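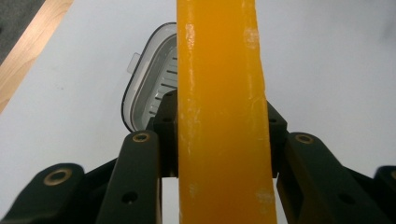

3.2 Surface condition of the bars

Translucent bars keep a record of ordinary handling that opaque ones tend to hide. Bars from the Tarkby set were stored upright for 14 weeks and checked by eye every 10 days.

Figure 4. Amber bar with pale scuffed patches towards the top, small specks lower down and fine scratches. The right edge is slightly uneven.

Marks were sorted by type — scuff, speck, scratch or edge chip — following Ezeani's scheme. Whitish scuffs were scored apart from hairline scratches, as the two are easily confused under weak light. Edges were scored last. Where a bar widened towards one end, its width was taken at mid-height. Salazar repeated the scoring on 30 bars without sight of the first results.

Last updated: February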